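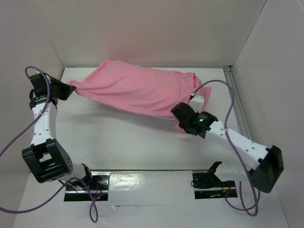 How long does it take to fold a load of household laundry by hand? In our trials, a mixed load of 32 items took one person a little under 14 minutes on a clear table.

Search this site Enter keyword Go

FOLDING AND STORING SOFT GOODS IN SHARED HOUSING
Student Project Report, Household Studies
Prepared by Niall Geddes
Submitted 14/11/2022

1. Purpose

This report examines how towels and T-shirts are folded, stacked and put away by residents of Manduleck House. The project was undertaken at the request of the residence office, which had received complaints that the shared linen shelves could not hold the weekly wash. The office asked whether a change in folding method would free enough space to avoid buying a second cabinet.

2. Materials and Setting

All trials were held in the ground floor laundry room. Each load consisted of 20 towels and 12 T-shirts taken from the house supply. The linen cabinet, an Olletti two-door model, has four shelves. Shelf depth was measured with a steel tape before the first trial and was not measured again.

3. Method

Three ways of folding were compared. The first, called the half fold, brings the short edges together twice. The second, called the third fold, turns both long sides toward the middle before the item is folded crosswise. The third is a roll, started from the narrow end.

Each item was first held by two corners and pulled straight. When the cloth had bunched along its length, the folder laid it down, found the hem, and began again from there. This step was timed separately in the later trials, after it became clear that it took up much of the work. Over the whole project, 162 items were folded and recorded.

4. Results

The third fold gave the most even stacks and the best use of shelf depth. Rolled towels fitted well in the lower shelf but slid forward when one was removed from the bottom row. Half folded T-shirts were quickest to produce and the first to come apart when residents searched through the pile.

Straightening the cloth took longer than folding it for T-shirts, and about the same time for towels. Items left in a heap overnight were slower to straighten than items taken directly from the dryer. The Firau dryer has no cool-down setting, and its effect on wrinkling was not studied.

5. Recommendations

The residence office should adopt the third fold for towels and post a one-page guide inside the cabinet door. T-shirts should be stored upright in a shallow bin. Purchase of a second cabinet, quoted at 670 dollars, may be postponed until the spring term.

6. Limits of the Study

One person did all of the folding, and speed improved over the course of November. Fitted sheets were left out. The Milošević timing sheet used in the first two trials did not separate straightening from folding, and those figures are reported as totals only.

Comments (3)

laundryroom_b
Did you try the roll with bath mats? Ours never stay put.

T. in 4C
The guide is up on the cabinet door now. The towel shelf looks much better, the T-shirt bin not so much.

hemline
Please do fitted sheets next.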